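Tolloris packing cell: progress report to Plusico, February

Summary
The open day went ahead on the Sunday as planned. The packing cell ran for most of it. Spending is within budget, apart from the catering, where we budgeted for the number of people who said they were coming.

The open day
We had 213 visitors through the door at Wirham between ten and four, which is well up on the previous one. The grant agreement asks us to "engage with local industry," and a fair slice of local industry came, most of it with children. Kamata sent a group of six from their fulfilment side, who stood at the back with their arms folded for the first session and then came back for the other two. We are choosing to read this as interest.

Each session ran for 25 minutes, with a short talk, a run of the cell on mixed goods, and questions. The talk was too long at the first session and had been cut by the third to something people would sit through. The slides on calibration will not be missed.

The work shown was the second milestone in your schedule: two arms sharing one table, picking up retail items of assorted shapes and handing them on for packing. We had been asked to avoid a rehearsed routine with identical blocks, so the goods were bought at ordinary shops the week before and kept out of the training set. 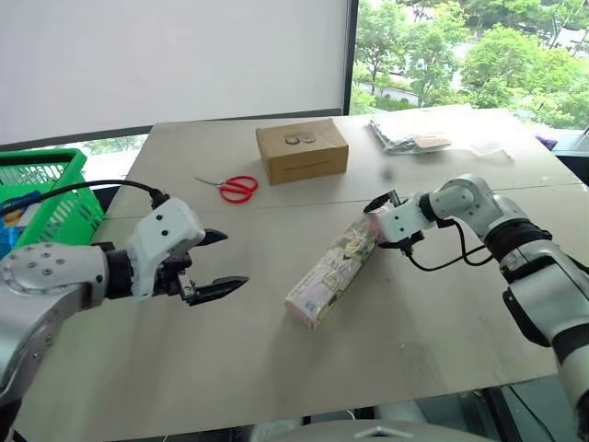 Mixed goods remain the hard part of the project, and we would sooner say so in this report than have you hear it from someone who attended. Long, thin cartons are going better than they were in spring. The pink flowery one, lying diagonally across the table with the right gripper at its top end, is the shape that used to defeat us, as the planner insisted on going for the middle. It now considers the ends as well. Clear plastic bags are another matter. The vision side still treats a heap of them as one large and interesting object, and we have stopped promising a date for that.

Over the whole day the cell logged 1261 pick attempts. We'll send the breakdown by item type once the log has been cleaned up, a job that is taking longer than the open day did. There was one unplanned stop, early in the afternoon, which was a network fault and drew the warmest applause of the day.

What visitors asked
Mostly whether it could fold laundry. After that, what it costs and how fast it goes. Our answers were no, a lot, and slower than you. Two packaging firms left their details and we have written back to both.

Issues
Signage from the car park was poor. The microphone hummed. The question sheets came back largely as drawings of robots, so the visitor feedback section of your template is thinner than we'd like.

Next period
Retrain on soft packaging. Fix the network fault properly. Host Kamata for a half-day on their own goods, if they are willing to bring some. The third milestone stays where it is in the schedule, and we will let you know by the end of the quarter if that colour changes from green to amber.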